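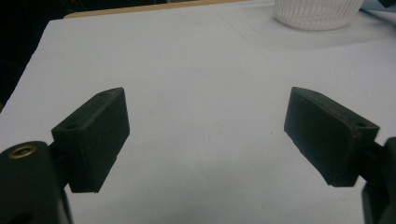
Latrice Park wrote in to tell me that a basket is where a decision goes when you don't want to make it. She was responding to my June column, in which I had said a few kind words about small containers, and she went on for two more paragraphs, the second of which concerned my character. Her position is that a table should be a table. If a thing is on it, the thing should be in use, and if the thing is finished being used it should go in a drawer, behind a door, out of sight of decent people.

I have lived by the drawer. I would like to speak against it.

Take the hairbrush. I pick the hairbrush because it is the hardest case in the house, harder than scissors, which at least lie flat. A hairbrush is long at one end and round at the other, and the round end is covered in bristles that grab whatever they're laid beside. Put one in a shallow drawer and the drawer will open 20 times without complaint. On the next try it will stop halfway, because the brush has rolled onto its back and wedged itself against the frame, and you will be standing there at 7:40 in the morning with two fingers in the gap, trying to push down on something you can't see. I have done this in a coat. I once made it to a dental appointment with my hair parted by a pocket comb from the Calloway Hotel that had four teeth left.

Now put the same brush in a small open basket on the table. It won't fit, of course. No brush has ever fit in a small basket. It will lie across the top at a slant with the handle dipping in and the bristles hanging over the far side like somebody leaning out of a bus. The tidy person sees this and suffers. I see it and pick up the brush.

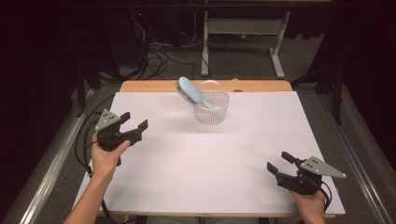

Pale blue brush, clear basket, bristles up and out.

The clear plastic kind is my favorite, and I know what is said about clear plastic. My sister-in-law's friend Annelore Schwerdtfeger calls it a fish tank for clutter. She has a set of lidded boxes from Trimier, in a color the catalog calls oat, and inside the oat boxes she has exactly what everyone else has, plus the job of remembering which box. I watched her look for a hair tie for the length of an entire pot of coffee. It was in the third box, under a tape measure, and she was so pleased to see it that I didn't bring up the fish tank.

A lid is the real trouble, if you ask me. People will open a lid to take something out. They won't open a lid to put something back, they'll set the thing on top of the lid, and then you own a box with a pile on it - and the pile has to be moved before you can get into the box, so nobody gets into the box until spring. An open rim forgives a lot. You can drop a brush at it from some distance, with your eyes shut, and score.

I should admit there's a limit. A basket works when it holds one thing, or one thing and its close relatives. When I got the first one home from Stovgate I was so taken with it that I went back for more, and there was a period, which my husband refers to by season and year, when every flat surface in the house had a small basket on it with something different poking out. One had batteries and a lemon. That isn't storage, and Latrice would be within her rights to send it to me in a frame.

She also asks why I can't hang the brush on a hook. I could. I did, for a while, on a stick-on hook of the sort that promises to come away without taking the paint, and it kept half of that promise. Most brushes have no hole in the handle anyway, so you end up with a loop of string, and a brush on a string is a thing you see in a public restroom at a campground, chained down so it won't be stolen.

As for the view that a surface should be kept bare, I understand it better than she thinks. I like a white tabletop as much as anybody. I like it best with something on it. A stretch of pale table with one basket set toward the back looks to me like a place where a person plans to return, whereas the fully cleared table looks like the house is being sold. You walk up to it with the mail and feel you ought to ask permission, and then you put the mail on a chair.

So the brush stays out. I've moved it toward the back of the table, with the handle on my side, and I have taken the batteries out from under it. The lemon I can't account for. Latrice is welcome to write again, and I expect she'll have something to say about the chair.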